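Commercial kitchens should stop buying containers by price alone

27/10/2025
By the Catering Supplies Desk, Vostton 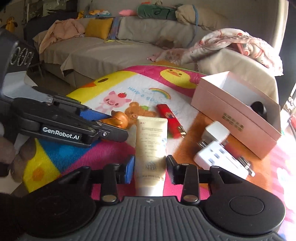 The storage container is among the least examined purchases in a commercial kitchen. Ovens are specified, compared and serviced under contract. Tubs and lids are ordered in haste, usually from whichever supplier has the lowest unit price that week. It is our view that this practice costs kitchens more than it saves, and that it should end.

The difficulty begins with the lid. A kitchen that has bought from several ranges over the years will own boxes that look alike and do not fit one another. Staff lose time searching for a match at the busiest point of service, and many give up and reach for cling film. The food is then poorly sealed, the date label is stuck to the film, and the label is thrown away with it when the box is next opened.

Vostton reviewed its own stores in July. Across the group's kitchens there were 4,000 containers, of which 200 had no lid that would close properly. The Grallusden site had changed supplier twice and held the greatest share of them. The Kołodziej production kitchen had kept to a single range from the day it opened, and had 2.

Suppliers must accept part of the responsibility. Too many ranges are withdrawn or altered slightly without notice, so that a replacement lid ordered in good faith will not seat on the older base. Clotetti, our present distributor, has agreed to give 30 days' warning of any such change. We regard that as a minimum, and would prefer to see spare lids sold separately for as long as a range remains in common use.

There is a fair objection that a single range ties the buyer to a single maker. Smaller businesses in particular may be unwilling to give up the freedom to shop around. We would answer that the freedom is of limited value once the shelves are full of odd sizes, and that a buyer who commits to one range is in a stronger position to ask for better terms.

Kitchens need not replace everything at once. Cracked and lidless boxes should be withdrawn first, and all new orders placed within the chosen range. Colour coding should follow the scheme already used for boards and knives.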